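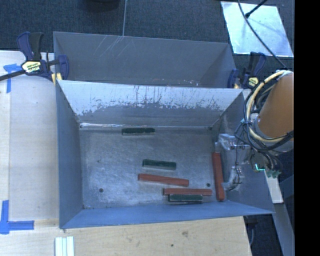

Deadpan and why I keep going back to it

I spent most of July watching old sitcoms in the evenings, and I've come round to thinking that deadpan is the hardest kind of comedy to write about. If a joke has a punchline you can quote it. With deadpan you end up describing someone standing in a doorway saying "right", and the person you're telling looks at you politely.

The one I watched most was Garard, which ran for 36 episodes and is set in the office of a ferry company that has lost its ferry. Very little happens. In the second series there is a scene where the manager reads out a letter of complaint for nearly four minutes, in the same voice he uses to order lunch. I laughed more at that than at anything in the cinema this year. My sister lasted one episode and said it was like waiting for a bus.

I can see her point. The later episodes do drag, and the Christmas special is poor. They brought in a studio audience for it and the cast started leaving gaps for the laughs, which ruined the timing. The same thing happened to Cisternas when it moved from radio to television. On radio you had to work out for yourself when somebody was being rude.

I also went to see Fekia, a two-hander in a room above a pub that seats 20. I preferred the first half. After the interval they explained one of the running jokes to a man at the front who had asked, and it never recovered. Still, it was cheap and I'd go again.

Next on the list is Grorkance, which I've been told is either very dry or just badly acted. The box set was in the charity shop with one disc missing. I bought it anyway and will start on the second series, as that one is complete.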